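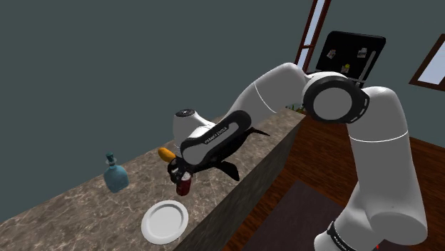 2. Data and indicators

The survey records living conditions in the wards of Sotham and Trorthorpe at the household level. The sample contains 400 households with 1053 members. Each household was scored on four indicators: source of drinking water, storage of drinking water, cooking fuel, and floor material. Storage was the hardest to define. A household was coded as not deprived if the water for drinking was kept in a closed vessel off the floor. The blue bottle on the counter, with its stopper in place, would meet both parts of the rule. An open bucket would not, wherever it stood. Vessels with a loose cloth over the mouth were coded as open, following the Barrientos coding sheet used in the March pilot.

All four indicators carry equal weight. A household is counted as poor in living conditions if it is deprived in two or more of them. Members take the status of their household, so the headcount ratio is reported for persons. The intensity is the average share of deprivations among the poor, and the index is the product of the two.

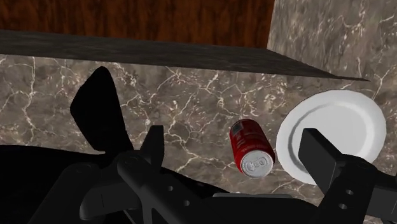 Missing answers were handled as follows. If one indicator was missing, it was dropped and the remaining weights were rescaled. If more than one was missing, the household was left out of the index but kept in the tables for single indicators. The answers were entered in Clelteck and checked against the paper forms by Nouhaila El Ouafi.

2.1 Limits of the data

Floor material was recorded for the main room only. Households with a finished main room and an earth floor in the kitchen are therefore coded as not deprived. Cooking fuel refers to the fuel used most often, and seasonal changes are not captured. The ward of Trorthorpe includes rented rooms where several tenants share one tap. These were coded as having an improved source if the tap was inside the plot. The index was computed again with this rule reversed, and both versions are given in Table 4.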